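3.2 Exchange projects and the finishing of quilts

We began this part of the study with a simple question, one that many guild members had put to us over coffee long before we thought of writing it down: do people finish more quilts when somebody else is waiting for them? The Flumness guild had kept its sign-up sheets for years, and with those sheets in hand we were able to follow 388 quilt tops from the day the fabric was cut to the day the binding went on, or did not.
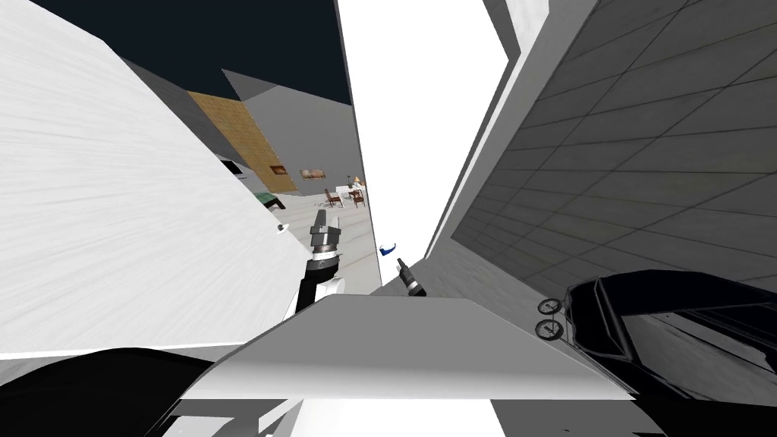

Tops made for a round robin or a block swap were finished more often than those begun alone, and the gap was widest among newer quilters. We had expected the opposite, supposing that experienced hands would feel the pull of a promise more strongly. Members in the Zwane group, who meet in the evening and mostly piece by machine, told us that a deadline in September helped them a good deal – it falls before the holiday sewing starts and after the garden has quieted down.

Batting and backing were the usual sticking points. Almost 1,000 entries in the project diaries mention a top that was folded away because the maker had not yet bought enough fabric for the back, and we were touched by how many of these entries carry a little note of apology to the person it was meant for.

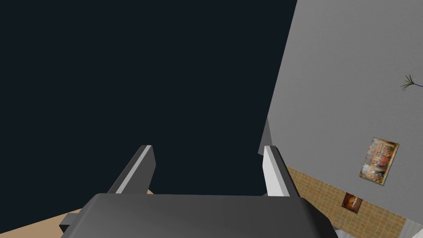

Figure 4. Gripper with two fingers, simulated view.

The pattern used also mattered, though less than we had guessed. Drarkitz, a sampler with plenty of small triangles, was set aside more often than Sendoveo, which is built from long strips and forgives a wandering seam. When we looked only at quilts with 2 borders or fewer, the difference between the patterns grew smaller – but it did not go away, and we return to it in the next section, where hand quilting is treated separately from machine quilting.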